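Filed under: Notebook / Government staffing / Exits

December 28, 2025

Picking up the special advisers sheet again after the break. The job is the same as before: one row per appointment, from the day a person is named to a minister's office to the day they leave, with a reason for leaving coded from public sources only. The sheet stands at 3472 rows after this morning's merge. Jintana's last batch went in without trouble except for the date column, where day and month had swapped on the rows typed from the printed lists. Fixed by hand. I kept her original column and named it start_raw.

The reason codes still need work. At the moment we have resigned, dismissed, moved, election, minister left, unknown. "Minister left" is doing too much. When a minister is reshuffled, the advisers' contracts end with the job, and some are picked up by the new office within days. Pongsak had been coding those as moved, I had been coding them as minister left, and Nipon split them depending on whether the gap was more than a week. None of this was written down anywhere. Agreed by phone: code the ending by what ended it, so minister left, and put the new post in its own row with a link back. Moved is kept for people who change office while their minister is still in place.

Resigned is the other one. Boonmee read through the 300 resignation rows that have a published letter and marked what each letter gives as the grounds. Her headings were family, policy, conduct of the minister, conduct of the adviser, new job, and none given. A good many letters give two. She took the first one named as primary and the other as secondary, and I think we should stick with that even though it sometimes looks wrong. One letter spends a line on wanting more time at home and then a page and a half on a remark the minister made in the chamber. Under the rule it goes down as family. Sarmīte doesn't like it and would rather we coded by length. I said length is hard to defend when half of these letters are padded with thanks. Left open. For now both columns stay and we don't publish a split by grounds.
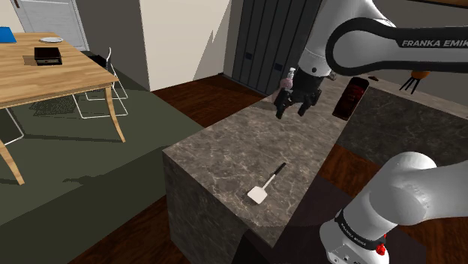

Franka Emika arm, simulated kitchen.

Newspaper sources. We have been taking the date of departure from the first report, and this gives trouble in both directions. Some reports run ahead of the formal notice, and a few were plain wrong and the person stayed on until the summer. Rule from today: formal notice first, then the letter, then a press report, and if only a press report exists the row gets a P in the source column. I went back over the August rows to try it. Most dates shifted by a day or two. One shifted by five weeks, the Sriwong row, where the paper had the adviser gone and the office list still had him at his desk. Checked twice. The list is right, there is a later register entry with his name on it.

Interviews. Nipon has done the first of the former advisers and typed it up. Useful on how the notice is handled in practice: who writes the letter, who sees it first, how long the press office holds it. According to the interviewee, the reply from the minister is often drafted before the letter is finished. I'd like a second person saying that before it goes in the report. Nipon is to ask the next two without leading them. No names in the typed notes, only the interview number, and the key stays in the locked folder.

Damis have asked again whether they can have the sheet early for their own piece on turnover. Same answer as before - after the codes are settled, and the whole sheet, with no cut-down version. Sarmīte will write to them. Proltitz want a chart of average time in post by department. We can do that now, it doesn't touch the reason codes, but the two smallest departments have so few rows that the average jumps around. Use the median and print the number of rows under each bar.

Double coding. Pongsak and I each took the same 400 rows without looking at each other's work. Agreement was good on dates and office, poor on reason, and nearly all of the disagreement was the minister left problem above. The rest were people who resigned the day before they would have been dismissed, going by the press. We should code these as resigned if there is a letter and put the press version in the notes. I've added that to page two of the guide.

Still to do:
- recode the old moved rows under the new rule (Pongsak)
- ask the library about the missing office lists
- reply to Damis (Sarmīte)
- second and third interviews (Nipon)
- median chart for Proltitz, draft only
- rename the reason column so it stops clashing with the one in the ministers sheet

Backup copy saved before the merge and another after it. Both open fine.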